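Nultico project gallery: kitchen counter set

Print this page | E-mail this page
13 shares | 2 comments

Quick update from the Nultico group, November. Been meaning to put this page up for weeks. The counter set is the one we've spent most of the autumn on: simulated kitchen, simulated arm, small household things on a worktop, and as many good runs as we can get out of it before the training machine is booked by someone else.

Target was 2,000 runs for the first release. We're there, just. Every run is one short task, driven by a person from start to finish, saved with the joint positions and the camera views. Failed grasps are kept but go in their own folder. Please don't mix them back in, it took us a whole afternoon to sort last time.

The room matters more than we thought. Early sets all had a plain grey backdrop and the policy fell over the moment anything changed behind the arm. So Kamutmont built us proper rooms, with furniture and floors and shadows falling where they should. Slower to render. Worth it.
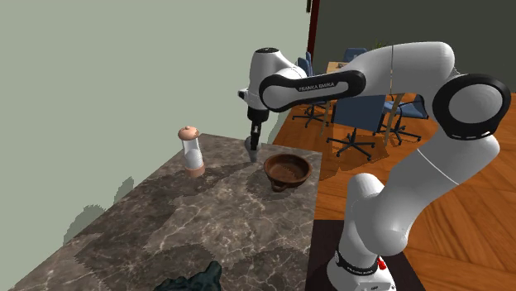 Objects get shuffled between runs, within limits. Too close to the edge and half the runs end with something on the floor, which is fine for the failures folder but eats up driving time. 22 layouts in this release, more to follow when the Yüksel scans are cleaned up.

Notes for anyone downloading, in no order:

Shaker tasks. Grip at the body if you can. The cap is a horrid shape to hold on to and drivers who went for it mostly had to start again.

Bowl tasks. Come in from above, one finger inside the rim, one outside. Lift slowly. We had a lot of jerky lifts in the first batch and the model learnt every one of them.

Lighting. Wall colour and shadows change between layouts, the arm doesn't. If your model only works on one wall colour you've trained on too few layouts, go back and check your split.

Pauses. Drivers stop to think. We trimmed the long ones at the start and end but left the ones in the middle, as cutting those made the arm jump. Hukana tried it both ways on their side and came to the same view.

Instructions. Each run has one line of text with it, typed by whoever drove. Spelling is as typed. There are a fair few "shakr"s in there and we're leaving them, people can't spell in real kitchens either.

Still to do: the drawer tasks, a second camera height, and a proper readme insted of the text file that's there now. Cloth is a pain in the simulator and will probaly slip to the new year.

If a run won't open, send us the layout name and run number and we'll put up a fresh copy. Bigger requests may take a bit, we're short of hands until the end of term.

Contact the Nultico group | © Nultico | Back to top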